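Questions we get about teaching the arm

Rasa Vītola and Do-yoon Ki keep this page. It is for people who come to Stundosmont to record demonstrations for the Nirkia project, and for partners at Clilance who use the recordings afterwards. If your question is missing, write to Rasa and she will add it.

Do I need to know how to program?

No. You will move the arm yourself, with the hand controller or by guiding it, and the computer writes down what you did. The first morning is only practice and none of it is kept.

What is the difference between guiding by hand and remote control?

When you guide by hand, you hold the arm and push it where it should go. The arm carries its own weight, so it feels lighter than you expect. With remote control you sit at the desk and the arm follows your controller. We use hand guiding to teach fixed positions, such as the start position above the bin. Almost all block tasks are recorded by remote control, because a human hand in the camera view makes the recording useless for us.

Which tasks can I record?

At the moment there are 2. In the first you pick one block from the bin, lift it clear and put it down in another part of the bin. In the second you push a block away from the wall until the gripper can take it. The second one is harder and we ask that you do the first for at least one full session before you try it.

How many demonstrations do you want in the end?

The plan was 2,000 for the block task. We have now 2,062, but after checking we had to take out 302 of them, so the recording continues. Most of the removed ones were stopped too early, before the gripper had opened again.

Why was my recording rejected?

Usual reasons are these. The operator waited a long time in the middle to think. The gripper pressed on the floor of the bin and the arm went into a protective stop. The block was changed by hand during the recording. A missed grasp is not a reason for rejection! If you miss, open the gripper, go up a little and try again in the same recording. We want the robot to learn also how to correct itself.

How fast should I move?

Slower than you want to. New operators are often fast on the way down and then they hit the floor. Please come down straight, stop for a moment just over the block, turn the wrist, and only then close.

The block lies against the wall and I cannot reach it. What now?

Turn the wrist so that one finger goes between the wall and the block. If there is no space, choose another block. Please do not lean the gripper on the wall to make space, as the bin can move, and then all the saved positions are wrong.

May I arrange the blocks nicely before I start?

Please don't. Throw them in gently and leave them how they fall, also when two of them touch. In the first weeks everybody made tidy rows, and the robot which learned from those recordings was lost as soon as a block lay crooked.

Who may stand near the arm?

During remote control, only people behind the desk line. During hand guiding, one person at the arm and one at the stop button. The person at the button does nothing else, no telephone and no coffee.

Can I see what the robot learned from me?

Yes. The training runs on the Sarkar machine during the night, and a new version is usually ready by ten in the morning. You can watch it try the same task, but please do not help it with the controller.

Can I stop if I am tired?

Of course. Press end, mark the recording as bad and take a break. A tired operator makes small shaking movements, and the robot learns these too. We find that forty minutes is a good length for one session.

How do I book a time?

Write your name in the sheet by the door or send a message to Do-yoon. The places for April are full, but people often change, so it is worth asking.

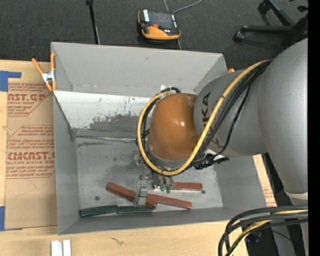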